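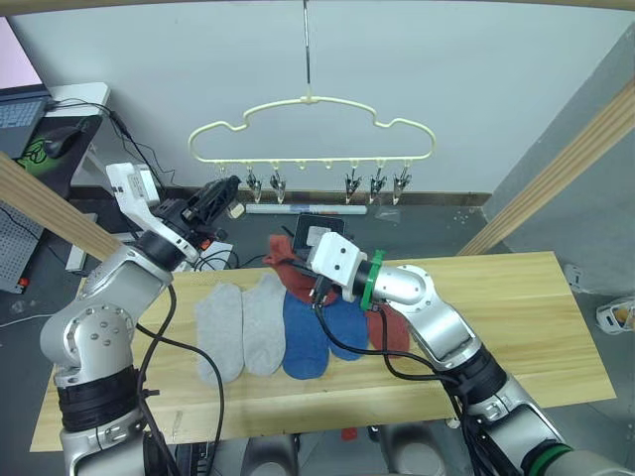

靴下を干すところまで機械がやってくれるなら買うけれど、洗濯かごの前で待たされるなら自分でやったほうが早い、とJana Oltmannsは言う。

2018年9月18日
文：Gurkitz広報

Gurkitz、洗濯物を干す作業の試験「Neltby」の途中経過を公表
家庭への導入時期は未定、靴下の工程は人の補助つきで継続

Gurkitzは、双腕ロボットによる家事作業の試験「Neltby」について、8月末までの結果をまとめました。対象は、机の上の靴下をつまみ上げ、左右をそろえ、クリップつきのハンガーに吊るすまでの作業です。結論から申し上げると、条件をそろえた机の上では作業の一部が機械だけで進みますが、一般の家庭でそのまま使える段階にはありません。

■ 試験の内容
試験はFedportにある当社の作業室で行っています。木の天板の机に靴下を置き、奥に吊るしたハンガーに向けて、左右の腕が交代で、または同時に動きます。片方の腕が靴下を持ち、もう片方がクリップを開く、というのが基本の手順です。

靴下を選んだのは、家庭からの聞き取りで「面倒だが頼む相手がいない」という声が多かったためです。タオルやシャツは乾燥機に任せるという家庭でも、靴下は一足ずつ干していることがありました。

今回まとめた試行は340回です。1回の試行は、最初の靴下に触れてから、机の上に残りがなくなるか、係員が停止ボタンを押すまでとしました。途中で人が手を出した場合は、作業が最後まで終わっても完了には数えていません。

■ 結果
つまみ上げは比較的安定しています。平らに置かれた靴下であれば、色や向きが変わっても大きな差は出ませんでした。無地で色の違う靴下どうしなら、組み合わせの間違いもまれです。

難しいのはその先です。クリップは小さく、開くのに力が要り、力をかけるとハンガー全体が揺れます。揺れが収まるのを待つと時間がかかり、待たずに進めると布の端を外します。現在の手順では、3足を吊るし終えるまでに24分かかっています。人が同じ作業をする時間とは比べものになりません。

また、靴下が丸まっている場合や裏返しの場合は、ほとんどの試行で人の補助が必要でした。裏返しを直す動作は、今回の試験の範囲に含めていません。黒や紺のよく似た靴下を分ける作業も同様です。

■ 作業現場での利用について
家庭より先に、店舗や工場の作業場で使えないかというお問い合わせをいただいています。作業場では、物の置き場所や種類を事前に決められるため、機械にとっての条件は家庭よりよくなります。当社は、検品前の小物を並べる作業と、見本品をハンガーに掛ける作業について、取引先のTakedaと検討を始めました。現時点で決まっているのは、対象とする品目の選定までです。納入の時期と価格は決まっていません。

Bonifacio Zabalaは次のように述べています。
「布をつかむだけなら、お見せできるものになってきました。干すとなると話が別です。クリップに挟んだあと、手を離しても落ちないことを確かめるところまでが作業で、そこにいちばん時間を使っています。家事ができるロボットかと聞かれたら、私はまだできないと答えます」

■ 今後の予定
次の段階では、以下の項目に取り組みます。

・ハンガーの揺れを測りながらクリップを開く手順の見直し
・丸まった靴下を机の上で広げる動作の追加
・長さの違う靴下を混ぜた試験
・作業中に腕のケーブルが布に触れた場合の停止条件の整理
・係員1名で複数の机を見る場合の安全確認

試験に使う靴下は、新品のほかに、履き古して口ゴムの伸びたものも加えます。新品は形が整っていて扱いやすく、それだけでは家庭の様子がわからないという指摘が社内からありました。

次回の公表では、完了した試行と補助が入った試行を分けて、品目ごとの表を掲載します。失敗した試行の記録も同じ基準で載せる予定です。

■ 見学について
Fedportの作業室では、報道関係者と取引先を対象に見学を受け付けています。1回の定員は5名です。作業中は机の周囲に立ち入れません。録画をご希望の場合は、申し込みの際にお知らせください。一般の方の見学は現在受け付けていません。

本件に関するお問い合わせ
Gurkitz 広報窓口（Neltby担当）

コメント（4件）

もなか
24分って、洗濯機がもう1回まわせる時間ですよね。でも数字を出してくれるのはありがたいです。よくある動画は早送りなのかどうかもわからないので。

二階の物干し
うちは家族全員が同じ黒の靴下です。似た色は範囲外とのことなので、当分は縁がなさそう。

kst_line
検品場で働いています。小物を並べる作業のほうは興味あります。品目が決まったら、一つあたりの重さの上限も書いてもらえると助かります。袋に入ったままの物が扱えるかどうかも知りたいです。

ゆずの木
裏返しの靴下は人間の家族でも直してくれません。そこをやってくれるなら遅くても待ちます。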